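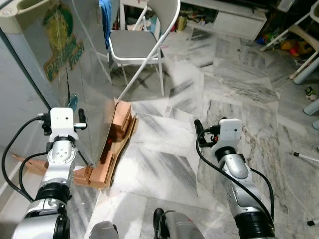 Food Waste in Shared Student Kitchens: Final Report
Marion Laing and Driss Nasr
July 2020

1. What we wanted to know

How much food gets thrown out in shared housing, and why. Most studies we found look at families. Students in shared houses buy separately, cook separately, and store everything in the same place, so we figured the pattern would be different. Our guess going in: people forget what they own.

2. Method

9 households signed up, all in Memmont, all with at least three people on separate grocery budgets. Two dropped out in April when people moved home. So 7 households for the full 30 days. Each one got a kitchen scale and a paper log sheet. Every time food went in the trash or compost, somebody wrote down what it was, the weight in grams, and a reason code (expired, moldy, leftover, didn't like it, don't know whose).

Peels, bones and coffee grounds not counted. Drinks not counted either, except milk.

Logs were photographed and sent to us weekly. Driss typed them up, Marion checked them. We ended with 1058 entries after removing duplicates.

3. Results

Bread was the most common item by far. Then salad greens, then cooked rice and pasta. By weight it's different, leftovers come first because one pot of soup weighs as much as a lot of lettuce.

Reasons: "moldy" was the top code, "leftover" second. "Don't know whose" came up more than we expected, especially in the two biggest houses. Nobody wants to throw out a roommate's yogurt so it sits there until it's definately bad.

The Shearer Street house wasted the least. They cook together on weeknights and keep one shared list on the wall. The Climach Road house wasted the most, but they also had the most complete logs, so some of that gap may just be better record keeping.

4. Problems

Self reporting. People forget, or don't want to look bad. Entries drop off after the second week in almost every house and we doubt the waste did.

Reason codes overlapped. Something can be a leftover and moldy. Should of allowed two codes.

Also the timing. Everybody was home a lot more than usual this spring and shopping less often in bigger trips. Can't say how much that changed things.

5. Next steps

Name labels and one "eat this first" shelf per fridge. We'd like to run it again with half the houses using the shelf and half not. Same scales, shorter log sheet, two weeks max.

Raw data is in the Skarneo folder, tab 2. Tab 1 is the old version, ignore it.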